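Hotham zoning hearing, part two

30 January 2024

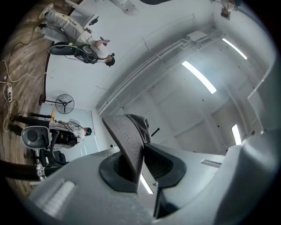
I went back to the township hall last night for the second hearing on the Clolico permit. They want to open a medical marijuana dispensary in the old Nel hardware building on Plondivard Road.

The sticking point is still the buffer rule. The ordinance says 451 feet from any school or day care. Darius Petrauskas, speaking for Clolico, measured from door to door. Mpho Visser from the zoning office measures from lot line to lot line, and on her numbers the building comes up 36 feet short. The ordinance doesn't say which way is right.

Sixteen people signed up to speak and 13 of them did. Most wanted to talk about parking. Themba Potgieter asked whether patients would be able to buy there without a county card, and he was told that's a state question.

I'd give them the permit. The building has been vacant for years and the day care director wrote a letter saying she has no objection.

The board tabled it until March. Written comments go to the clerk.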